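Backend Developer (Python, PostgreSQL), Varnlow
Permanent, full time. Remote within Canada, or at a desk in Govstead if you miss having one.

Varnlow makes scheduling software for small freight companies. Our main product, Randeo, is used by 52 of them, most of whom phone us before reading the error message. We need a developer to help move it off a job queue written in 2011 by someone who clearly enjoyed regular expressions.

You'd be joining a team of 16. Gwawr Maddocks runs the backend group and would be your manager. She reviews pull requests before breakfast and uses very few adjectives.

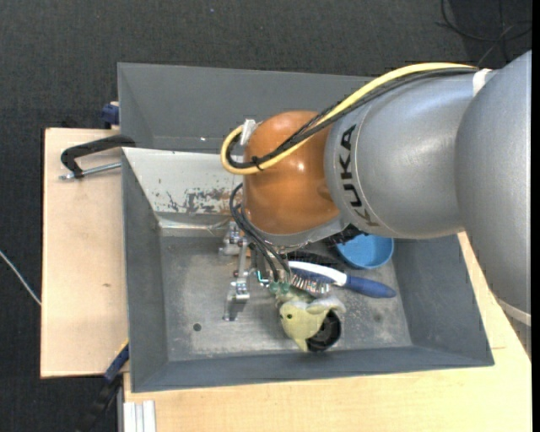

Most of your first six months would go to the migration. The old queue has 2,125 tests, a fair number of which check that other tests have run. You'd pull it apart one service at a time, keep the customers' nightly imports going, and write down what you find for the next person. Expect hand-labelled config files, environment variables named after pets and the software equivalent of that yellow cable looped at the robot's wrist, except that ours has been painted over twice. By May we'd like the old server switched off and the cake ordered.

You'll need a few years of Python in production, SQL you'd be willing to defend, and some experience with containers. Having once broken something important and told people promptly is an asset. A degree is fine. So is no degree.

We offer four weeks' vacation, dental, a laptop of your choosing and $1,000 a year for courses or books. On-call is one week in six and paid.

Send a resumé and a short note to Silvan Camenzind by Sunday, December 15, 2019. Please skip the cover letter about your lifelong passion for freight. Interviews are two video calls and a paid half-day exercise, with no whiteboards.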